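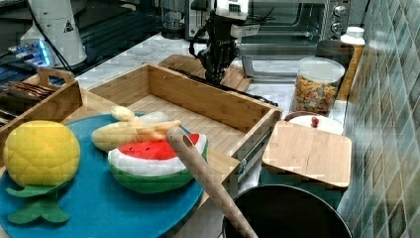
Workshop > Notebook > Door openers

Entries | Parts | Drawings | Search

23rd December — bench opener, travel limits

Picked up where Angelica left off on the Plokano unit. The door was stopping short of the floor on every third or fourth close. She had already swapped the limit switch, so I left that alone and went over the rail first.

Chain sag was more than I like. Took up the tensioner two turns and reset both limits. Ran 30 cycles with the force setting where it was. Two short closes, both early in the run.

Pulled the cover and checked the drive sprocket. Set screw loose by a quarter turn. Cleaned the flat on the shaft, thread locker, tightened, left it over lunch. Ran another 80 cycles after that and got none. Door weight on the rig is the same as before, springs untouched.

Photo eyes: the left bracket still drifts if the track gets knocked. Arnel wants the heavier Rivera bracket on all the rental jobs. Fine by me, but we only have 10 in the drawer and Mollatness needs six of them.

Noise is down a little, mostly at the start of the lift. Didn't meter it.

To do:
- Long run, 400 cycles, on the timer — Genalyn to start it
- Order brackets
- Ask Milagros whether the Plalthorpe door has the same sprocket. The complaint reads the same.
- Wall button wire is pinched behind the rig, reroute it

Remote pairing not looked at. The old receiver is still in the box under the bench, labeled.

I.T.

Contact: Imelda Tagle, opener bench | Back to top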